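녹데일(Nokdale) 장난감 도서관의 소꿉놀이 선반이 6월을 맞아 새 단장을 마치고 다시 문을 열었습니다. 봄 내내 천을 덮어 두었던 자리라, 아이 손을 잡고 오셨다가 아쉽게 발길을 돌리신 분들이 꽤 계셨을 텐데요, 이제는 마음 놓고 들르셔도 되겠습니다. 이번에 새로 들어온 물건이 33점이고, 원래 있던 것까지 모두 합치면 소꿉 살림만 457점이 되었습니다. 작은 동네 도서관 한쪽 벽에 이만한 부엌이 차려졌다니, 오래 이용해 온 가족들에게는 무척 반가운 소식입니다.

새로 들어온 물건은 대부분 과일과 채소, 그리고 그것을 담을 그릇과 냄비입니다. 그동안 방명록에 가장 자주 적혔던 부탁이 "담을 것이 모자라요"였습니다. 과일은 넘치는데 냄비는 늘 누가 먼저 빌려 가 버려서, 아이들이 모자나 신발 상자에 당근을 끓이는 일이 흔했지요. (그것도 그것대로 맛있는 수프였다고 합니다.) 이번에는 크기가 다른 냄비와 통을 넉넉히 갖추었고, 뚜껑이 없는 것도 일부러 몇 개 섞었습니다. 어린아이들은 뚜껑을 여닫는 일보다 손에 쥔 것을 쏙 넣었다가 다시 꺼내는 일을 훨씬 오래 즐기더라는 이야기가 이용 가족들 사이에서 여러 번 나왔기 때문입니다.

살림을 보태 준 곳도 여럿입니다. 이웃 마을 프래스털리(Prasterley)의 어린이집이 문을 옮기면서 과일 바구니를 통째로 보내 주었고, 주방용품 가게 페냘베르(Peñalver)는 진열해 두었던 그릇과 냄비를 상자에 담아 보내 왔습니다. 상자 맨 위에는 "마음껏 두드려도 괜찮습니다"라고 적힌 쪽지가 놓여 있었는데, 지금은 선반 옆 게시판에 붙어 있으니 오시면 한번 읽어 보세요. 선반은 목공소 네덴(Neden)에서 아이들 키에 맞춰 아래 두 칸의 높이를 새로 손봐 주었습니다. 예전에는 까치발을 들어야 닿던 칸이었습니다.

정리 방법도 조금 바뀌었습니다. 전에는 과일은 과일끼리, 냄비는 냄비끼리 모아 두었는데, 반납하는 날마다 바구니 앞에서 한참씩 서 계시는 모습이 보여서 이제는 꾸러미로 묶습니다. 꾸러미 하나에는 담을 그릇 하나와 그 안에 들어갈 만한 먹을거리가 함께 들어갑니다. 집에서 놀고 난 뒤에는 모두 그릇에 도로 담아 자루에 넣어 오시면 됩니다. 하나쯤 소파 밑으로 굴러 들어가 못 찾으셨더라도 너무 걱정하지 마시고 반납할 때 말씀만 해 주세요. 몇 달 뒤에 겨울 장화 속에서 나왔다며 웃으면서 가져오시는 댁이 해마다 있습니다.

대출 기간은 2주이고, 다음 예약이 없으면 한 번 더 이어서 빌리실 수 있습니다. 현재 등록된 가족이 200가구라 문을 연 첫 주에는 인기 있는 꾸러미가 금세 빠질 수도 있겠습니다. 찾으시는 것이 없을 때는 이름표에 연필로 성함을 적어 두시면 차례대로 연락을 드립니다. 빌려 가지 않고 그 자리에서 놀고 가셔도 물론 좋습니다. 창가 쪽 돗자리는 오전 10시부터 펼쳐 두고, 점심때 한 번 걷어서 닦은 다음 오후에 다시 깔아 놓습니다.

선반이 열린 날 오전에는 비가 제법 내렸는데도 우산꽂이가 모자랄 만큼 많은 가족이 찾아왔습니다. 한 아이는 냄비에 양말을 한 짝 넣고 "오늘은 국수"라며 돌아다녔고, 다른 아이는 손님들에게 하나씩 주문을 받더니 무엇을 시키든 똑같이 옥수수를 가져다주었습니다. 준비해 둔 보리차가 일찍 떨어져 두 번이나 새로 끓였고, 돌아가는 길에 꾸러미를 안고 나가는 아이들의 얼굴이 하나같이 밝았습니다.

다음 달에는 빵과 과자 종류를 조금 더 채울 생각입니다. 집에서 더는 쓰지 않는 소꿉 살림이 있으시면 깨끗이 닦아 입구의 나무 상자에 넣어 주세요. 다만 아이 입에 쏙 들어갈 만큼 작은 것과 금이 간 것은 받지 못하니 너그럽게 헤아려 주시기 바랍니다. 도자기로 된 그릇도 마음만 고맙게 받겠습니다.

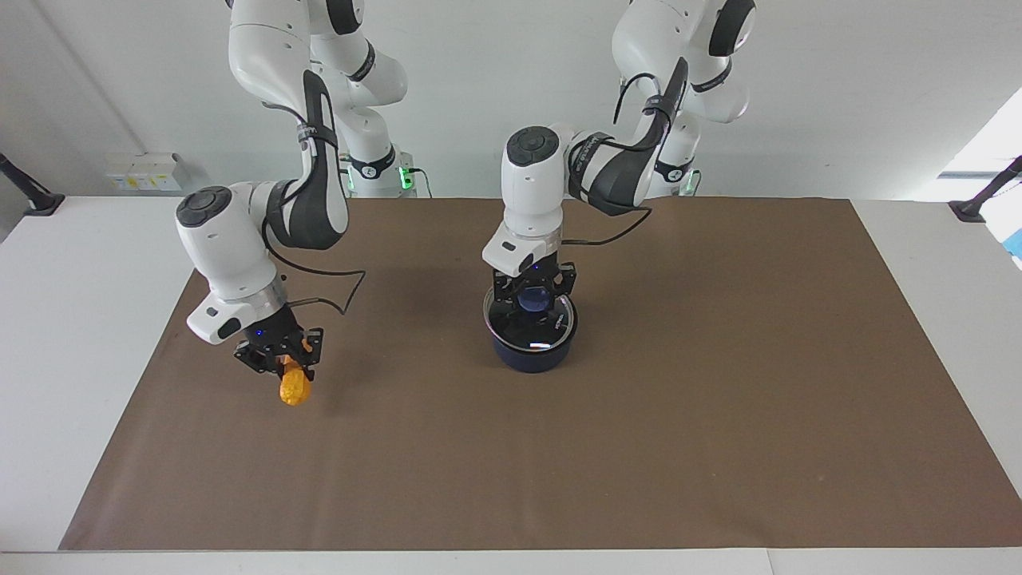 **동네 소식 | 놀이와 살림**

반들거리는 테두리의 짙은 남색 냄비, 그리고 망고 같기도 하고 레몬 같기도 한 노르스름한 주황빛 열매. 이렇게 깊이가 있는 냄비에 둥근 열매를 담는 놀이는 특별한 설명이 없어도 금방 시작할 수 있어서, 소꿉놀이를 처음 해 보는 아이에게 권해 드리기 좋습니다. 집에서 하실 때는 갈색 종이처럼 무늬 없는 깔개를 한 장 넓게 펴 주세요. 물건이 눈에 잘 들어오고, 다 놀고 나서 치우기도 한결 수월합니다. 열매 이름은 아이에게 먼저 물어봐 주시면 좋겠습니다. 망고라고 하면 망고 주스를, 레몬이라고 하면 레몬차를 한 잔 청하시면 되고, 감자라고 우기면 그날 저녁은 감자국입니다.

꾸러미 목록은 도서관 입구와 대출대에 한 부씩 놓아두었습니다. 예약은 대출대에서 받습니다.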